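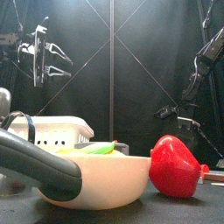

The Plidinard two-finger set costs more than the arm I first bolted it to, and the sales page promises it will pick up "anything from the kitchen drawer." I have heard that line from four gripper makers now, so I ordered a pair and gave them six weeks on our two-arm bench. The fingers are open triangular frames, and the idea is that the struts give a little when they meet something round. Toy food is a fair test of that. The red strawberry next to the saucepan is the piece I use most, glossy all over and pointed at one end, and it has embarrassed better hardware than this.

First, the price. A pair with mounting plates came to $560, and shipping was extra. The box took until February to arrive and held both grippers, two cables, a bag of screws and a folded sheet that calls itself a manual. One of the mounting plates had a burr on it that I had to file off before it would sit flat. Support at Plidinard answered my email in three days and told me to file it off.

Setup was fine on one arm and annoying on the other. The controller is a Tanness board, and it finds the left gripper every time. The right one dropped off the bus twice a day until I swapped the cable for one of my own. Floarea Dinu, who shares the bench with me, thinks I had bent a pin. I hadn't, and the spare has run without a drop ever since.

Now the gripping. Round and soft things go well. The strawberry came up clean on 224 of my logged tries, and most of the misses were my own aim. Handles are where the sales copy runs out of road. A thick pan handle pushes the fingers apart at the tips, you lose the flat contact, and the pan swings as soon as it leaves the table. Plidinard lists a grip force that ought to hold it. I never got near that number with my own scale, and I would like to know how they measured it.

Thin, flat things are worse. Rings can be done if you come straight down and go slowly. Knife handles, no. I tried the older Sumirari pads on the same jobs, with stiff rubber faces and no clever give at all, and they held the knife on the first day. They also cost a third as much. They do crush anything soft, so I can't call it a clean win for the old ones, but it does make me wonder what the extra money buys.

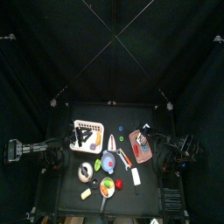 The full bench layout, left arm at the basket and right arm at the cutting board.

A crowded table like this one is where I expected trouble, and I got it. The Plidinard body is wide for what it does. Going for the banana in the basket, the housing likes to knock the rim before the fingers get anywhere useful, and you end up planning every approach around the gripper's shoulders. With the teapot there is room to come in from the side, and it behaves. Reaching for the wrench with the screwdriver right beside it was a mess – I nudged the wrong tool more often than I lifted the right one.

Vasilică Lungu ran the same layout on his own time with the Moldovan adapter fitted, which moves the fingers forward by a thumb's width. He says it fixes the basket problem. It does help, I watched him do it, but it also makes the whole thing droop a bit at full reach, and it's another part you have to buy to get what the page already promised.

Wear is better than I feared. The struts show no cracks and the finger joints have no play that I can feel. The screws holding the fingers do work loose, so check them on a Thursday or whatever day you clean up. Thread lock would have been a nice thing to find in the bag.

Would I buy the pair again? One, maybe, for the arm that handles the soft stuff, and I'd keep the Sumirari pads on the other. If your work is mostly fruit shapes and light cups, you will probably like these. If you need tools and pans, ask for a loaner first and bring your own scale.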